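The Green One
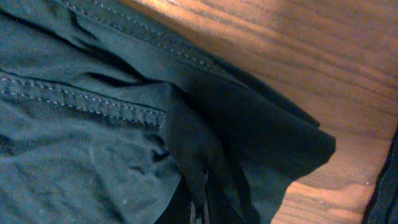 The double row of stitches, pale gray on dark green.

My mother put the laundry on the bed and closed the door. This is how she did it in Cestatow, and this is how she did it in the two rooms we rented later, when my father took the job at the Mogensen mill and we followed him with our plates wrapped in newspaper. Folding was done with a closed door. As a child I believed that shirts could escape.

I am a grown woman now and I fold with the door open, but I still put everything on the bed first.

On the evening I want to tell about, there were mostly towels. I made them into squares and I did not think. Then my hand went into the pile and found the green one, and I sat down.

I should say how it came to me. My father bought it in Drudaver, at the autumn market, in the October when I was seven. He had gone there to buy a stove door. He came home without the stove door and with this garment on his back, too large for him, the color of a pond under trees. My mother walked around him and said nothing. Then she took the sleeve between two fingers and turned the edge of it over, to look at the stitches.

"It is sewn twice," she said.

From her this was great praise. We cooked that winter on a stove with a piece of tin where the door should be, and she did not complain once in front of us. When somebody came to visit and looked at the tin, she told them about the seams.

He wore it to the mill and he wore it to the doctor. He wore it on the train when we moved the last time, to Gridcombe, where the streets had names of trees and there were no trees. After he died it hung five years on the hook behind my mother's kitchen door. She moved it when she swept and then she put it back. When I came to visit, I hung my coat on the chair.

Last spring she gave it to me in a paper bag, together with a jar of plums.

"Wash it cold," she said.

I kept it in the bag for a long time. I ate the plums. Then one day, without a decision, I put it in the machine together with the towels — a mistake, she would tell you, because of the lint.

So I sat on the bed with the thing in my lap, and it was full of small light specks, and I began to take them off with my nails. The cloth was still a little rough, like the cheek of a peach. In the folds it was almost black. Where the lamp reached it, it was more blue than I remembered, and I wondered if I had remembered it wrong for my whole life, or if only the lamp was different.

I followed the seam with my thumb. Two rows, very small, side by side down the slope of the cloth. I was looking for the place where it would be broken. He had carried wood in it and slept in it, and once he climbed through our window in it when the key was inside. It seemed to me that somewhere there must be a hole, and that I would find it and know what to do, because I have a needle and I have green thread. I looked until my tea was cold.

I did not find it.

Then I tried to fold it the way she does. You lay it on its face, you bring one side to the middle, then the other, and you turn up the bottom with the flat of your hand. It did not want to. One flap came open again and curled over, slowly, like somebody turning in sleep. I pressed it down and it came back. I pressed it again.

The telephone rang in the kitchen. It was my mother. She calls when the news is over.

"What are you doing?" she asked.

"Folding."

"Did you close the door?"

I looked back through the hall. From the kitchen I could see the corner of the bed and the towels in their squares, and beside them the green one, open, with its wrinkles.

"Yes," I said.

"Good," she said, and she began to tell me about the price of plums.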